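3.2 Materials and handling

Sheets were cut from a single lot of unbleached paper supplied by the Koren mill. The lot had been stored flat in its wrapper, and the outer sheets on both faces of the stack were discarded before cutting. Test strips were taken with the long side parallel to the machine direction. Strips with visible creases, specks or uneven edges were set aside and not replaced, which accounts for the unequal group sizes in the analysis. After these exclusions 1664 strips remained.

Each strip was marked in pencil at one corner with a group letter and a serial number. Pencil was chosen after ink marks in the pilot work were found to spread during humid storage and to stiffen the corner enough to change how the strip lay. Marks were kept outside the measured length.

3.3 Conditioning

Two storage rooms were used, referred to here by their building names, Grimness and Kandale. Grimness is a ground-floor room with one outside wall and no active humidity control. Kandale is an interior room with a sealed door and a small dehumidifier. Strips assigned to Kandale were brought to equilibrium before the start of the exposure period and were weighed on entry. Strips assigned to Grimness were weighed on the same schedule, but their moisture content at entry followed the weather and was treated as a covariate.

Strips were laid in a single layer. Stacking was avoided because earlier work by the second author (Parisi) had shown that strips in the middle of a pile lag behind those at the top and bottom, and the lag is hard to separate from a real difference in absorption. Trays were rotated by one shelf position every Thursday to limit the effect of air movement near the door.

3.4 Measurement of curl

Curl was measured as the height of the highest edge above a flat reference surface. A strip was removed from storage, placed with its wire side down, and left to rest for 75 seconds before reading. Shorter rest times gave readings that drifted while the operator was working; longer times allowed the strip to respond to the air of the measuring room. Height was read with a depth gauge to the nearest scale division and entered directly on the record sheet. Where two edges lifted, both heights were recorded and the larger was used.

Every strip was read twice, with a half turn between readings. Pairs that differed by more than two scale divisions were read a third time and the median was kept. All readings in the Grimness series were made by the first author (Niazi), and all readings in the Kandale series were made by the second. Operator and room are therefore confounded. To estimate the size of the operator effect, a separate set of strips was read by both authors in the same session; the results are given with the error analysis in Section 4.

The measuring surface was wiped with a dry cloth before each session. Overhead lighting was kept low, as warm lamps placed close to the strips had produced a small but regular increase in curl during the pilot work. A plain tray and a light-colored table were used throughout (Figure 2). 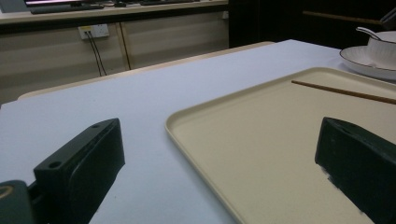 Figure 2. Cream-colored tray with raised rim on the white tabletop.

3.5 Data treatment

Raw heights were divided by strip length to give a dimensionless curl value. Group means were compared by a permutation test with 1000 resamples, using room and storage time as factors. The Jafri correction for initial moisture was applied to the Grimness series only. Applying it to the Kandale series as well left the order of the group means unchanged. Strips that had touched the tray rim during storage were flagged on the record sheet and omitted from the means, but they were retained in the supplementary table.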